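Hekwood Sailing Club Opens Entries for the September Skutero Cup

HEKWOOD – After a long and happy summer on the water, the Hekwood Sailing Club is delighted to announce that entries are now open for the Skutero Cup, our two-handed dinghy regatta, which returns to Lake Homutar this September with more than 80 boats expected on the start line.

The racing will be spread over 2 days, with 10 races planned if the wind is kind to us (and we have our fingers crossed that it will be!). The first warning signal each morning is at 10 a.m., and crews are warmly invited to come down early for coffee and rolls at the clubhouse before the skippers' meeting.

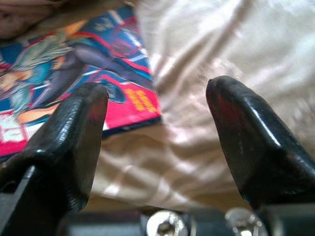
Two black gripper fingers, with a wide gap between them.

We are especially pleased that Ahmadpour Sails has come back as our main supporter, and has kindly put up a $900 travel fund for junior crews who have a long way to tow. Juniors can apply on the regular entry form, and we really do hope that plenty of them will.

Camping is available in the lower field, there is a good gravel ramp for launching, and supper is included in the entry fee for both members of each crew. Family and friends are welcome to join us at the table for a small charge.

Entry forms and sailing instructions can be picked up at the Hekwood clubhouse or requested from the race office.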